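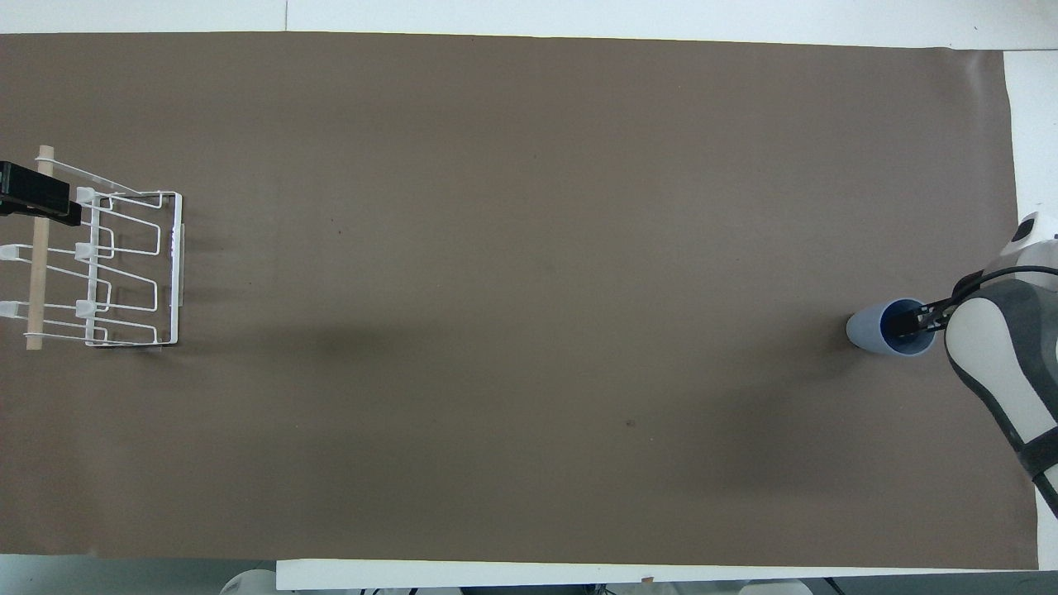 Tidora dishroom automation

Tidora dishroom automation is the use of robot arms for sorting and racking dishes in the staff kitchens run by the catering firm Anden, at its Surdale site. Started as a trial, now part of the normal shift. The arms take cups and other small tableware from a work surface and put them in racks. Washing itself is done by ordinary machines and was automated long before.

Background

Anden took over the Surdale kitchens from Escobar, a smaller contractor. Dishroom work under Escobar was all by hand: scrape, sort, rack, load, unload, stack. Peak load after lunch, long quiet stretches either side of it. High turnover, sore wrists and backs, wet floors. Anden kept the staff on and brought in the Tidora system for the racking step only. Plates, trays and cutlery stayed manual at first. Cutlery still is.

Operation

Each station is one arm with a two-finger gripper, a table and a rack. Cups arrive in any position, on their side, upside down, sometimes nested. The gripper takes a cup by the rim, with one finger inside, then turns it and sets it in the rack. Thin plastic cups are the easy case. Glass needs a slower setting, and handles cause most of the dropped items.

Racks are clamped to the table so they don't drift when the arm brushes against them. A shifted rack was the most common stop in the early weeks. Tables are covered in plain matte paper at some stations, which cuts glare and gets changed when it tears or stains.

Stations are rated at 500 items a shift. The busiest day so far, 1,905 items across the whole site, needed extra people at the hand line as well.

Effects on staff

No jobs were cut in the first year, under an agreement signed before the trial. The dishroom crew was 20 people and stayed at 20. What changed was the work. Two people per shift now look after the stations: clearing jams, feeding cups, swapping racks, resetting an arm after a fault. The job is called station attendant and pays one grade higher. Others moved to the serving counter or to prep, not all of them by choice.

Reports from the crew are mixed. Less lifting and less reaching, fewer wrist complaints. On the other hand more standing still, and a steadier pace with fewer natural breaks, as the arms don't slow down when the room does. Several attendants described the work as lonelier. The old hand line had people on both sides of the table and alot of talk. Rotation between stations and hand line was brought in after complaints, every 2 hours.

Training is short, one day with the arm and one with the fault list. Older workers asked for the list on paper and got it, and the paper copy is now the one everbody uses.

Criticism

The fault log was first used in staff reviews, so that a jam counted against whoever was on the station. Dropped after objections in April. The logs are still kept, by station and not by name. Pay for workers moved to the counter remains in dispute, and the no-cuts agreement has not been renewed.

See also

Commercial dishwasher
Job rotation
Pick and place

Last edited Saturday, April 6, 2024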